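## Setting up your first tag log

Okay, you've got Cullwood installed and you've signed in, so let's get your first batch of seal tag data into it! I wrote this section after my own first try went sideways (I loaded a whole season in one go and spent an evening deleting it again), so I'll go slowly.

You'll need the download file from your reader, the tag sheet from deployment day, and a cup of something warm.

1. Open **Projects** and click **New log**. Give it a short name with the haul-out site in it. Mine is "Mornon north beach" and I've never mixed it up with anything.
2. Pick your species from the list. If you're working with gray seals, check you haven't clicked harbor seal right above it - I do this constantly.
3. Under **Tag type**, choose satellite or archival. You can't change this later without starting a new log.
4. Enter the tag numbers from your deployment sheet, one per line. Leave out the dashes.
5. Set **Dive threshold** to 4 meters. Anything shallower gets counted as time at the surface. Ilze Strazds uses 8 for her animals out on the rough side of the island, where the swell makes the depth readings jump around, and her charts do look a lot cleaner than mine.
6. Click **Import**, choose your file, and type 100 in the **Row limit** box. That gives you a small test batch.
7. Look at the map. Your points should sit in the water or along the shoreline. If your seals are swimming through farmland, your latitude and longitude columns are swapped, so go back and flip them under **Columns**.
8. Happy with it? Click **Clear test rows**, then import again with the row limit blank.

> **Caution:** Don't skip the clearing step. Cullwood won't spot duplicates between a test batch and a full one, and doubled rows will make your animals look like they're diving twice as often.

> **Note:** Files with more than 500 dives per animal load in the background. You can close the window and go do something else (the little wheel keeps spinning even after it's finished, so refresh the page before you start to worry).

### Sharing the log

Go to **People**, type the other person's email, and pick **Viewer** or **Editor**. I give almost everyone Viewer. Darius Preda and I are the only editors on Mornon, and we still managed to overwrite each other's molt dates in April, so agree on who's typing!

If you keep your permits in Clerkside, paste the permit number into the **Reference** box while you're there. It prints at the top of every report and saves a lot of scrolling when the renewal form comes around.

### Time zones

Tags record in UTC, and Cullwood shows local time by default. Pick one under **Settings > Clock** and tell your team which it is. I stick with UTC for everything and do the math in my head when I want to know if a seal was out feeding at night.

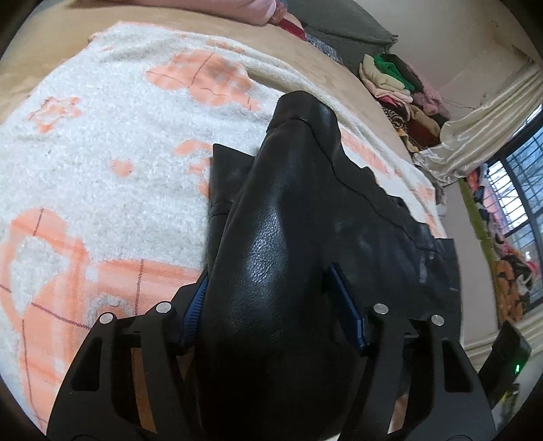 *Black leather with a pebbled grain, on the bed.*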